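Der Kühlschrank und die Geduld
Warum ich meiner Maschine die Küche noch nicht überlasse 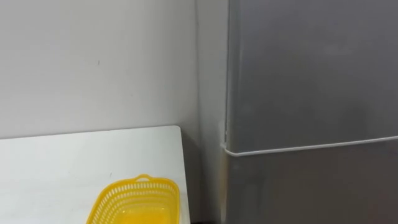

Iolanda Tavares schrieb mir nach meinem letzten Text, dass ich zu streng sei. Man verlange von einem Roboter am ersten Tag, was ein Mensch in zwanzig Jahren im Elternhaus lernt, und danach lache man über ihn. Ihre Waschmaschine habe auch einmal Leute gebraucht, die an sie glaubten, und heute denke niemand mehr über sie nach.

Ich habe über diesen Brief lange nachgedacht, denn er ist freundlich und zum Teil richtig. Trotzdem möchte ich widersprechen. Die Waschmaschine hat nie versucht, unsere Art zu waschen nachzumachen. Sie steht an ihrem Platz, und wir bringen ihr die Wäsche. Was man uns jetzt verspricht, ist etwas anderes: eine Maschine, die zu uns kommt, in unsere Küche, an unseren Tisch, und die dort mit unseren Sachen zurechtkommt.

Nehmen wir den gelben Korb auf dem weißen Tisch, daneben den Kühlschrank. Die Aufgabe heißt in meinem Kopf »die Einkäufe wegräumen«. Ich sage diese drei Wörter zu meinem Sohn, er seufzt, und dann macht er es. Für eine Maschine sind es keine drei Wörter. Sie muss die Tür öffnen, ohne den ganzen Kühlschrank zu ziehen. Sie muss die Tür offen halten, während sie mit der anderen Hand die Joghurts nimmt. Sie muss verstehen, dass der Salat nicht unter die Milch gehört und dass der offene Käse von gestern nach vorne kommt. Und am Ende muss sie die Tür richtig zudrücken, was in manchen Familien auch die Menschen nicht immer schaffen.

Im Juli war ich in Wadville bei einer Vorführung der Firma Urkex. Man hat uns dort ein Gerät mit dem Namen Preltari gezeigt, zwei Arme auf einem fahrbaren Gestell. Es hat zehn Minuten gebraucht, um einen Korb auszuräumen, und die Leute haben geklatscht. Ich habe auch geklatscht, das gebe ich zu, es war schön anzusehen. Nach der Vorführung erzählte uns ein Ingenieur, dass sie die Aufgabe in derselben Küche 400 Mal probiert hatten und dass 284 Versuche bis zum Schluss gelungen waren. Er war stolz auf diese Zahl, und ich glaube, mit Recht. Aber zu Hause habe ich gerechnet. Wenn ich einmal am Tag etwas einräumen lasse, dann muss ich zwei Mal in der Woche aufwischen, suchen oder die Eier vom Boden nehmen. Und meine Küche ist nicht ihre Küche.

Anders sieht es in der Werkstatt aus. Bei Zavala, wo ich früher in der Buchhaltung gearbeitet habe, stehen seit Jahren Maschinen, die Kisten stapeln, und niemand möchte diese Arbeit zurückhaben. Dort hat man den Boden markiert, die Kisten haben alle dasselbe Maß, und wer nicht dort sein muss, bleibt hinter dem Gitter. Der Betrieb hat sich der Maschine angepasst. In einer Wohnung will ich das nicht. Ich möchte meinen Korb hinstellen, wo gerade Platz ist, heute auf den Tisch, morgen auf den Stuhl, und ich möchte nicht vorher überlegen, ob ein Gerät ihn dort findet.

Baltazar Barrera, mit dem ich oft über diese Dinge streite, sagt, ich rede wie ein Mensch, der keine Hilfe braucht. Da hat er einen Punkt. Meine Tante ist 91 und kann sich nicht mehr gut bücken. Für sie wären zehn Minuten kein Problem, sie hat den ganzen Nachmittag. Auch über einen Joghurt im falschen Fach würde sie sich nicht ärgern. Aber gerade sie kann die Eier nicht vom Boden aufheben. Wer die Maschine am meisten braucht, kann ihre Fehler am schlechtesten reparieren – darüber wird mir bei den Vorführungen zu wenig gesprochen.

Ich bin also nicht gegen diese Geräte. Ich würde sogar Geld dafür ausgeben, wenn man mir ehrlich sagt, was sie können. Ein Gerät, das nur den Korb vom Tisch zum Kühlschrank trägt und dort wartet, würde ich morgen kaufen, und meine Tante auch. Das Einräumen machen wir dann vorläufig selbst.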